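Which printing of Brondora is the real first printing?

Asked 2023-01-21

Trying to sort out a box of comics before I sell and I'm stuck on one. I have 2 copies of Brondora no. 1, the Trummer one with the fold out map. Covers look the same to me. One has the price in a white box, the other has it straight on the art. Inside front cover is different too, one has a letter from the publisher and one has an ad for Nulance.
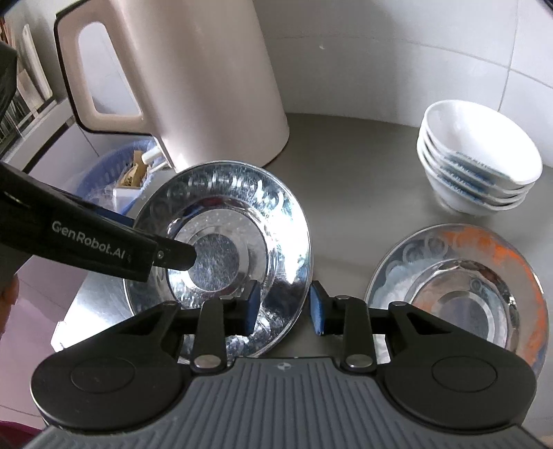 Local shop says white box is first. A guy at a show in October told me the opposite, and offered me 200 for the pair, which made me nervous. Neither has a printing number anywhere. Any help apreciated.

3 answers

Answer 1
White box is the first. Had one since it came out. Don't sell the pair for that.

Answer 2 (accepted)
Price on the art is the first printing, sorry to your shop. Print run was 4000, sold out quick, then Trummer did another 1000 for the bookstores and those needed the white box for the new price. Check the inside front: Nulance didn't start till after the first run was out, so the copy with the ad has to be the later one. The letter should be in your no-box copy. If it's the other way round post the page, could be a swapped cover. 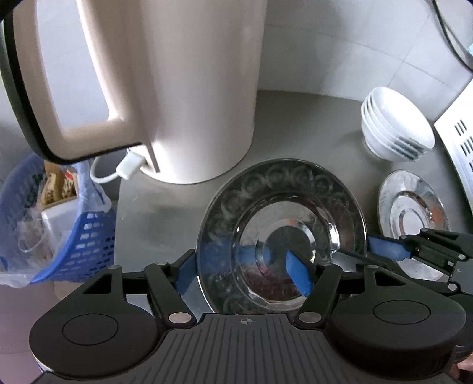
Also look at the staples. Second run ones sit a bit higher on the spine. Not proof by itself but it helps. And check the map is still attached, lots of people pulled it out for the wall and that kills the value.

Answer 3
No idea on printings but the Uretti hardcover reprints the whole thing with the letter in the back, if you just want to read it. Coloring is diffrent though, kinda muddy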